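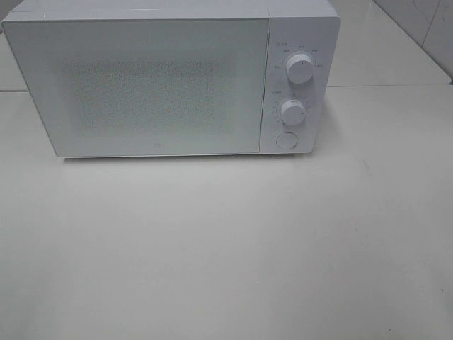
다이얼식 전자레인지 청소와 점검 순서

2019년 2월 20일

주방 소형 가전을 하나씩 분해 가능한 범위까지 정리하는 기록의 일부다. 이번 대상은 흰색 탁상형 전자레인지로, 조작부는 회전 노브 두 개와 맨 아래 둥근 버튼 하나가 전부다. 위쪽 노브가 출력, 아래쪽 노브가 타이머다. 문에 손잡이가 없고 버튼을 눌러서 연다.

작년 9월에 작업실을 Eltholm 건물로 옮기면서 탕비용 집기를 한꺼번에 맞췄는데, 그때 들어온 물건 중 관리 주기를 정해 두지 않은 것이 전자레인지뿐이었다. 커피 드리퍼와 주전자는 매일 씻고, 냉장고는 분기마다 비운다. 전자레인지는 닦고 싶을 때 닦았고, 그러다 보니 회전 링 쪽은 한 번도 제대로 들어내지 않은 채 겨울이 지났다. 이 글은 그 절차를 고정해 두려고 쓴다.

다이얼식을 고른 이유

터치 패널 제품과 비교할 때 기능은 적다. 예약도 없고 메뉴 버튼도 없다. 대신 출력과 시간 두 값만 정하면 되므로 조작 오류가 날 자리가 별로 없다. 평면 패널은 닦기 쉽다는 장점이 있으나, 젖은 손으로 누를 때 인식이 불안정한 제품을 써 본 뒤로는 노브 쪽을 선호한다.

단점은 시간 해상도다. 기계식 타이머는 짧은 구간에서 오차가 크다. 30초를 맞추려고 노브를 눈금에 바로 갖다 대면 실제 동작 시간이 매번 다르게 나온다. 일단 2분 너머까지 돌렸다가 원하는 눈금으로 되돌리는 편이 편차가 작았다. 그래도 초 단위 재현은 기대하지 않는다. 버터를 녹이거나 초콜릿을 다룰 때는 타이머를 길게 두고 스마트폰 초시계를 보다가 문을 연다. 꺼낸 뒤에는 타이머를 반드시 0으로 돌려 둔다.

준비물

극세사 천 두 장, 마른 면포 한 장, 면봉, 내열 유리컵, 물 200ml, 식초 한 숟갈, 나무 젓가락 한 개. 중성세제는 유리 접시와 링을 씻을 때만 쓴다. 연마제와 철 수세미는 쓰지 않는다. 내벽 도장이 긁히면 그 자리부터 녹이 번지고, 벗겨진 부위에서 스파크가 생길 수 있다.

세정제는 Gulum 제품을 한동안 쓰다가 그만두었다. 기름은 잘 지워졌지만 향이 남아서 밥을 데울 때마다 거슬렸다. 지금은 식초물만 쓴다. 냄새가 심하면 식초 대신 레몬 껍질을 넣는데 효과 차이는 잘 모르겠다.

청소 순서

1. 내열컵에 물 200ml와 식초를 넣고 나무 젓가락을 꽂는다. 젓가락은 돌비 방지용이다. 컵은 유리 접시 위에 올린다.

2. 출력을 최대로 두고 컵의 물에서 김이 충분히 오를 때까지 돌린다. 대개 3분 안쪽에서 끝난다.

3. 멈춘 뒤 문을 닫은 채 15분 둔다. 이 대기 시간을 줄이면 천장에 튄 자국이 잘 안 떨어져서 결국 더 오래 문지르게 된다.

4. 플러그를 뽑는다. 컵을 꺼내고 유리 접시를 들어낸다. 접시는 식은 다음에 씻는다. 뜨거운 유리에 찬물을 바로 붓지 않는다.

5. 회전 링을 들어내고 바퀴를 손가락으로 하나씩 돌려 본다. 뻑뻑한 바퀴는 축 틈에 음식 찌꺼기가 낀 경우가 많다. 미지근한 물에 담갔다가 면봉으로 빼낸다.

6. 천장, 안쪽 벽, 좌우 벽, 바닥 순서로 닦는다. 천은 물이 떨어지지 않을 정도로 꽉 짠다. 가운데 구동축 주변은 물이 고이면 곤란하므로 면봉으로만 처리한다.

7. 통기 구멍이 있는 부분은 바깥에서 표면만 훑는다. 구멍 안으로 이쑤시개나 바늘을 넣지 않는다.

8. 문 안쪽과 테두리를 닦고 마른 면포로 한 번 더 훑는다.

9. 문을 열어 둔 채 말린다. 링과 접시도 따로 세워서 말린 뒤 다시 넣는다.

전체 소요 시간은 대기를 빼고 17분이었다. 익숙해지면 더 줄겠지만 목표로 삼을 생각은 없다.

문과 걸쇠

내부만 닦고 끝내는 경우가 많은데, 실제로 고장으로 이어지기 쉬운 쪽은 문이다. 문 안쪽에는 흰 플라스틱 걸쇠가 위아래로 두 개 있고, 본체 쪽에는 검은 직사각형 홈이 두 개 있다. 걸쇠가 홈에 들어가야 내부 스위치가 눌리고 동작이 허용된다. 홈 주변에 국물이 흘러 굳으면 문이 끝까지 닫히지 않거나, 닫힌 것처럼 보여도 작동하지 않는다.

두 홈 사이에는 주의 삼각형과 중국어 안내문, QR 코드가 인쇄된 흰 라벨이 있다. 이 라벨은 문지르지 않는다. 알코올을 대면 잉크가 번질 수 있고, 모서리가 들리면 그 틈으로 습기가 들어간다. 마른 천으로 가볍게 누르는 정도로 충분하다.
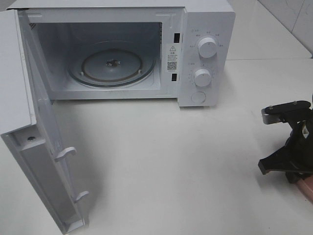 유리 접시를 빼고 돌려도 되는가?

권하지 않는다. 접시는 음식을 회전시켜 가열 편차를 줄이고, 넘친 국물이 구동축으로 흘러드는 것을 막는다. 접시를 씻는 중이라면 다 말려서 제자리에 놓을 때까지 사용을 미룬다. 금이 간 접시도 같은 기준으로 취급하고, 교체품은 지름만 보지 말고 바닥의 결합부 모양까지 대조해서 산다.

조작부 청소

노브는 뽑지 않는다. 당겨서 빠지는 구조인 제품이 있으나, 축의 홈이 마모되면 눈금과 지시 위치가 어긋난다. 노브 둘레는 마른 면봉으로 먼저 먼지를 털고, 살짝 적신 면봉으로 한 바퀴 돌린 다음 다시 마른 면봉으로 마무리한다. 눈금 인쇄면은 힘을 주지 않는다. 예전에 쓰던 Waweru 전자레인지는 출력 표시가 반쯤 지워져서 마지막 한 해를 감으로 돌렸다.

버튼 틈도 같은 방식으로 한다. 세정액을 패널에 직접 뿌리면 틈으로 스며든다. 뿌릴 일이 있으면 천에 뿌린다.

배치와 여유 공간

상판 위에 물건을 올리지 않는 것을 원칙으로 했다. 키친타월 한 롤 정도는 괜찮지 않느냐는 의견이 있었으나 한 개를 허용하면 금방 쟁반과 컵라면까지 올라간다. 벽과의 간격은 설명서에 적힌 값을 따른다. 문이 왼쪽으로 열리므로 왼쪽에는 키 큰 물건을 두지 않고, 꺼낸 그릇을 내려놓을 자리를 앞쪽에 비워 둔다. 그릇을 들고 한 걸음이라도 옮겨야 하는 배치에서는 국물이 자주 샌다.

덮개는 Cudomum 실리콘 덮개를 쓰고 있다. 테두리가 얇아서 그릇에 밀착되지만, 완전히 밀폐하지 않고 한쪽을 조금 열어 둔다. 덮개를 쓰기 시작한 뒤로 천장에 튀는 양이 눈에 띄게 줄었다. 덮개 자체에는 카레 색이 배었고 햇빛에 말려도 다 빠지지는 않았다.

관리 주기

접시는 넘침이 있을 때마다, 그렇지 않으면 일주일에 한 번. 내부 전체는 2주에 한 번. 회전 링은 내부 청소 때마다 함께. 걸쇠와 홈은 매달 첫 청소 때 확인한다. 문이 헐겁거나 걸쇠에 금이 보이면 사용을 중단하고 수리점에 맡긴다. 외장 케이스는 열지 않는다. 플러그를 뽑은 뒤에도 고압 콘덴서에 전하가 남을 수 있다.

다음 글에서는 전기주전자 물때를 다룬다. 구연산 농도를 두 단계로 나눠 비교하는 중이고, 아직 한쪽만 끝났다.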